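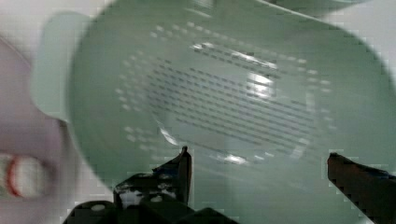

Wrist camera view over the green strainer, gripper fingers in the foreground.

The arm lives in a shared workshop in Ferkport, in a unit that used to store boat covers. Its builder, who asked that the piece stick to the machine, has been working on it since October under the project name Grovus. The goal is narrow: pick up toy food and kitchenware from a table and put each piece in the container it was assigned, with no hand on the controls.

The arm itself was bought secondhand. Most of the work has gone into what is bolted to the end of it and into the software that decides where that end should go.

"The arm was the easy purchase," the builder says. "You send it a pose and it goes to the pose. Everything I have trouble with is in the last few inches."

The control code is called Cantero. It runs two loops. The slow one looks at the table from above and picks a target. The fast one takes over once the gripper is near the object and works only from the wrist camera. The handoff between them caused most of the early failures.

"The overhead view gives me a position on the table. The wrist view gives me a rim, or a piece of a rim, and a lot of glare. If those two disagree, one of them has to win. For the first month I averaged them. That was a mistake. You average a right answer and a wrong answer and you get a second wrong answer."

Now the wrist view wins as long as it can find an edge. If it loses the edge, the arm backs straight up along its approach line and tries again. It gets two retries before the item is skipped and logged.

The log is long. At the time of the interview it held 1171 attempts, each stored with the joint positions, both camera streams and a one-word result typed in by hand. The builder reads through the failures in the evening and sorts them by cause.

"Bad calibration, bad edge, slip, collision, other. 'Other' was the biggest group for a while, which meant my groups were wrong. I split out 'cable' and it got a lot smaller."

Cables come up often. The leads for the gripper and the camera run on the outside of the arm, and their stiffness changes how the wrist settles at the end of a move. A tight loop pulls the tool to one side. A loose one catches on things. The current routing leaves enough slack for a full turn of the last joint, and the software will not let that joint go past it.

"I have priced a proper cable guide. I will probably print one. It needs to clear the camera bracket, and the bracket has changed four times, so I keep putting it off." 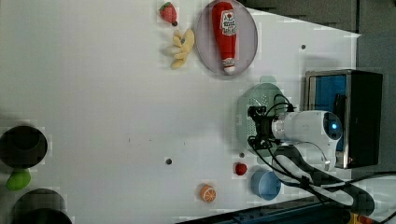
The table went through fewer versions. The builder wanted a plain, light top so that the segmentation would have little to confuse it, and got one at the cost of reflections from the lights overhead. Pale objects are the worst case. The strainer is close enough to the table in brightness that the first edge finder merged the two, and the fix was to work in color and mostly ignore brightness.

"Red things are free. I could find a red thing with code from thirty years ago. Pale green on white, under a ceiling light, is where you find out what your threshold is really doing."

The holes in the strainer were a separate problem. The edge finder returned hundreds of short segments from the perforations and treated the strongest group as an object boundary. On several runs the gripper closed over the middle of the bowl, where there was nothing to hold. The present version throws out any segment below a minimum length and then fits a curve to what is left.

Asked why the set includes a strainer at all, the builder is brief. "It has a thin wall and a shape that changes a lot depending on where you stand. A block doesn't teach me anything."

The fingers are the third pair. The first were printed in a flexible material and bent sideways under load. The second were stiff but too wide to get in beside a rim. The present ones are narrower at the tip, and the builder expects to replace them again. Grip force is limited in software, well under what the motor can deliver, and was set by closing on a kitchen scale and writing down the numbers.

Calibration takes place at the start of each session. The arm touches a set of known points, the offsets are compared with the last stored values, and if any has moved by more than a set amount the program refuses to start. The builder added the refusal after losing an evening of data to a loose camera screw.

"It used to print a warning. I ignored the warning. Now it stops."

The best result so far is 92 successful placements in a row, reached with the fruit alone. With bowls and plates included, the runs are much shorter. The target is 1000 in a row with the full set, which the builder admits was chosen because it was round. A second box of parts, labeled Feker, holds the beginnings of a different gripper with a force sensor in each finger. It has been powered up on the bench but not mounted.

"I don't want to change the hand and the code in the same month. If it gets better I won't know why, and if it gets worse I won't know why either. The fingers stay as they are until the strainer works from any starting angle. Then I'll take the wrist apart."

The next change on the list is smaller: a diffuser for the light over the table, to be cut from a sheet already leaning against the workshop wall.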